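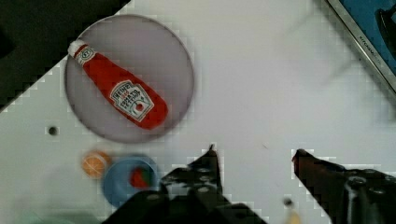
Search this site Go

About Drultus

Drultus sorts, cleans and repacks play sets for 70 nurseries and family cafes. Sets come back to our Rastia workshop when a lease ends. Each piece is checked, washed, and put back with the set it belongs to. We are 18 people on two shifts.

Until a few years ago all the sorting was done by hand at one long bench. Toivo Sjöberg started the company that way, and most of us spent time at that bench. It was steady work, but it was hard on the wrists and shoulders, and people asked to be moved off it.

We now use robot arms for part of the sorting. Our system is called Nam. It learns from people who steer an arm through a task many times, and we practice on kitchen sets first. Plates, bowls, fruit and bottles come in so many shapes that they make a fair test.

What changed for staff

No one was let go when the arms came in. Three sorters trained as operators, and their pay went up one grade. Esther Mwakalinga was one of them and now runs the training table. A new operator needs 15 shifts with her before working alone. The early shift still starts at 6 a.m., which some people would like to change — we are looking at it.

Some things got slower. A person has to reset the table between runs, and that can be dull. Operators switch jobs every hour for this reason. Repairs, stitching and final checks are done by hand, and Pirjo Honkanen signs off every set before it ships.
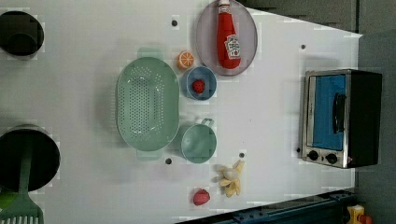
Who decides which jobs go to the arms?
The people who do the job now. Ritva Harju meets with each shift in January and again before summer, and a task is moved only if the shift agrees to a trial.

Santeri Kiiskinen handles leasing and workshop visits. Please write to him ahead of time, as the floor is small.

Contact: Drultus, Rastia workshop, extension 542 | © Drultus. All rights reserved. | Back to top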